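Right, a few of you asked what our house rules are for running the arm in public spaces, so I'm going to do this as a thread. Kettle's on. It's long, sorry.

1/ Background for new people: I look after the cloth-handling demos at Rollik. Small tabletop kit, wrist camera, one gripper, lots of tea towels. We spend most of our lives in a lab in Oltcombe and then every so often we get let out into places with actual humans in them.

2/ We used to have a 23 page document for this. I wrote most of it. I can tell you exactly how many people read it all the way through and it was me, once, to fix the typos. So in April we cut it down to what fits on one laminated sheet.

3/ First thing on the sheet: walk the space before you unpack. All the way round the table. Where do people come from, where do they stop, where do they put their coffee down. If there's a level below you, go and look up at your table from there as well.

4/ Railings get their own line. Anything the gripper can hold must not be able to leave the table on the railing side. We do that with a software limit on how far the arm can travel, and then we test the limit with a rolled-up sock. Slow speed first, then working speed. If the sock goes over, you're not open yet.

5/ Stop button. Within arm's reach of whoever is running it, and that person doesn't wander off. Want a sandwich? Press stop, hand over out loud ("you've got it" / "I've got it"), THEN go and get your sandwich. I know it feels daft saying it. Say it anyway.

6/ Two people minimum whenever the public can get near. One watches the arm, one watches everybody else. The one watching everybody else does the talking! Please don't try to explain grasp planning while you're meant to be looking at the gripper, I've done it and I was rubbish at both.

7/ OK, wrist cameras. This is the bit I get asked about most. The lens is very wide, so it takes in miles more than the cloth you care about.

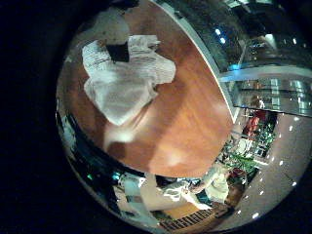
Wrist view: cloth on the table, and somebody in red over by the glass railing.

8/ See how small they are? Still counts. Our rule is that if you can tell it's a person, it's a person, and the recording gets treated as having people in it. No arguing about whether you'd recognise them. Clothes and a place and a time are plenty if you happen to know someone.

9/ So in practice: sign up at eye height before the camera goes live, in normal words. Ours says "This robot has a camera and it can see you too". The old one said something about data capture for research purposes and people walked straight past it.

10/ Recordings stay on the local drive until they've been checked. Anything with people in it gets blurred before it goes near the shared folder, and if the blurring makes a mess of the cloth we bin the clip. Yes, it hurts. We had 616 clips from one trip and I went through every single one over a wet Thursday and most of the evening.

11/ Shiny tables! Not strictly a safety thing but it lives on the sheet because it wastes so much time. Varnish plus ceiling lights gives you a bright blob on the wood, same as in that view up there, and white cloth next to a glare patch is a horrible thing to ask software to find the edge of. Write down the lights and the surface with every session. Future you will want it.

12/ Small hard things in soft things. If there's anything in or on the cloth, it goes in the log and it gets its own grip force setting. A gripper that's been told "towel" will squeeze like it's a towel. Ask me how the Besnard test unit lost a corner of its casing -- or don't, I'm still a bit sore.

13/ On borrowing other people's rules: we took the handover wording from the Zerska crew, who run much bigger arms than we do and are very strict about it. Ours can't really hurt you beyond a good pinch. I'd still go strict. Habits come with you when you move on to the big kit.

14/ Packing up counts as operating. Power off, arm parked, battery out, then the cloths, then the sign last of all. The sign stays up until the camera's in its case.

15/ Stuff we haven't sorted: how to do the sign for little kids who can't read it, and what to do when someone asks us to delete footage a week later and can't remember what time they walked by. If your lot has a decent answer to either I'd love to pinch it.

16/ Somebody's already asked for the sheet. I'll put it up once I've taken our phone numbers off the bottom. Probably tomorrow, the laminator's in the other building.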